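Galeria: juntas e superfícies

Página de registo das superfícies planas da sala Solheim, no edifício Ratstead. A revisão foi pedida por Binta Bako em julho e abrange tampos, frentes e painéis de tom claro. Os levantamentos anteriores ficaram no arquivo Pema, com a referência 2300, e não são repetidos aqui.

Critérios de leitura. Consideram-se a continuidade da cor entre painéis vizinhos, o traçado da junta e as irregularidades locais ao longo da linha. As medições de folga constam da ficha 18; as de nivelamento, da ficha 19. A galeria não substitui nenhuma das duas. As tonalidades no ecrã dependem da luz e do monitor, pelo que a comparação de cor deve ser feita com a amostra física.

Limpeza: pano macio, sem abrasivos. O produto Pulter não se aplica sobre as juntas. Resíduos na linha retiram-se a seco, com escova fina, antes de qualquer passagem húmida.

Legendas e revisão: Haruto Kubo. Versão 2, 17 de dezembro de 2023.

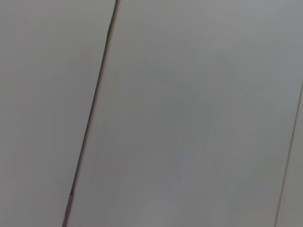

Painéis lisos cinzento-claros, acabamento mate. Junta principal escura e muito estreita, com ligeiro rebordo castanho-avermelhado e um pequeno ponto escuro sobre a linha, perto da extremidade inferior.

Correções às legendas: indicar o número da ficha e o painel a que se referem.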